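Starting over with a small kitchen
4/3/22

The woman who runs the Plomora cooking classes in Stunham did not plan to teach anyone. She worked in the billing office of a flooring company for 23 years and cooked at home like most people do, quickly and from memory. When the company closed its local branch, she had a few months of pay and no clear idea what to do with them.

"I went to one class at the library and thought, I could do this, and I could do it slower," she said. "The teacher was good but he was fast. Half of us were still peeling when he was plating."

Her own first class had four people in it. Three of them were neighbors. They made bean soup and flatbread, and she charged only for the groceries. She now teaches adults who have never cooked regularly, many of them recently widowed or living alone for the first time.

"People come in and apologize," she said. "They tell me they're 60 and can't boil rice. I say fine, we'll boil rice."

The class is built on a short list of dishes that share the same ingredients. Onions, canned tomatoes, eggs, rice, cabbage and chicken thighs come up again and again. She does not hand out recipes until the second meeting. At the first one, students chop and taste, and she walks from person to person with a spoon.

"If you give them paper, they read the paper," she said. "I want them looking in the pot."

She is strict on a few points. Knives get washed by hand as soon as they are used. Salt goes in early and again at the end. Every student takes home a container of what they made and is asked to eat it the next day – she thinks people learn more from leftovers than from the first plate.

Money has been the hard part. The room on Nyarko Street costs $40 a session, and the price of cooking oil has gone up twice this year. A grant of $200 from Catico, a housewares shop across town, paid for cutting boards and a decent scale. She would like to run a second class in June, in the evening, for people who work days.

"I get calls from nurses, drivers, a man who does roofs," she said. "They can't come at ten in the morning. I know that. I couldn't have come either."

She also gets asked what to buy for a first kitchen, and her answer is usually shorter than people expect. One good pan with a lid, one pot, a knife that feels right in the hand. She tells students to cook for a month before they spend anything else, and to clear the counter before they start.

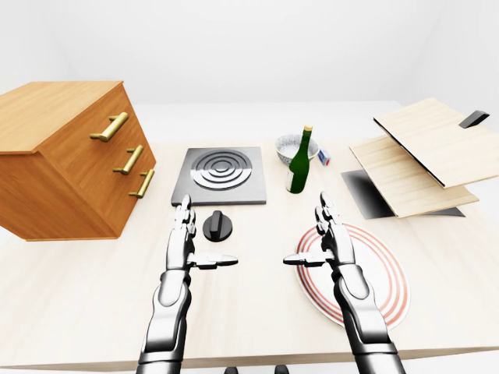
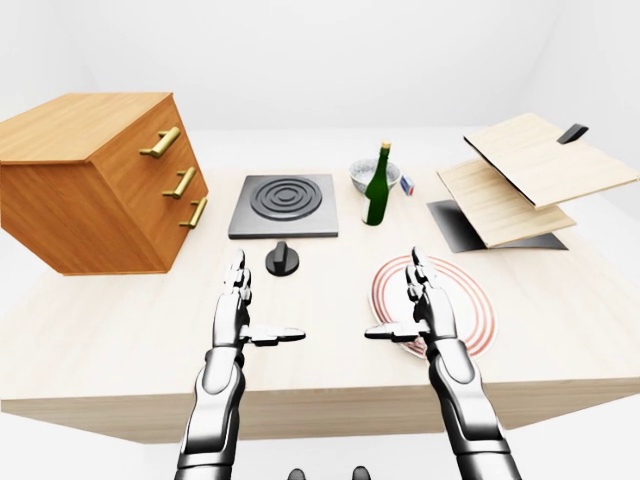 "Drawers fill up by themselves," she said. "My mother had a drawer with nothing in it but corn holders. We ate corn maybe twice a summer."

Her mother did teach her one dish properly, a cabbage and noodle bake with caraway, and it is the last thing each class makes. She has changed it over the years. There is less butter now, and she browns the cabbage longer than her mother did.

"She would say it's burnt," she said. "It's a little burnt. I like it that way, and most of them do too."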